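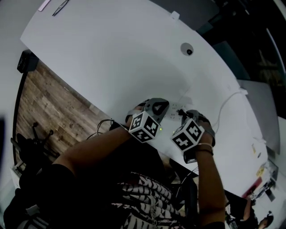

Both hand grippers at work on a power strip, marker cubes on top.

Review: the Povmont Station Rules, second edition
Sep 19, 2020

I never thought I'd get excited about a rulebook, but I love this one! Povmont sells it as a ring-bound set of bench rules for people who record hand work for robot training, and after 217 sessions with it at our station I can't picture going back to our old wall of sticky notes.

The best chapter is on markers. Check every face of both cubes before you start, wipe them with a dry cloth, and throw out any session where a cube has shifted on its mount. It sounds fussy (it is fussy), but our rejected takes went down within the first week. The cable chapter is nearly as good: loose leads go to the side of the table, away from the hands, and only the strip you're working on stays in the middle. There's also a hard limit of 20 minutes per turn, and my wrists are grateful.

Now the gripes. The plug and socket page is too short, with one line on keeping the strip unpowered, and I'd want that in big type on the cover. The Novon checklist handles that part better. And 130 pages is a lot when the index skips "wrist straps" completely!

Still, I've ordered a second copy for the other bench. Four and a half stars.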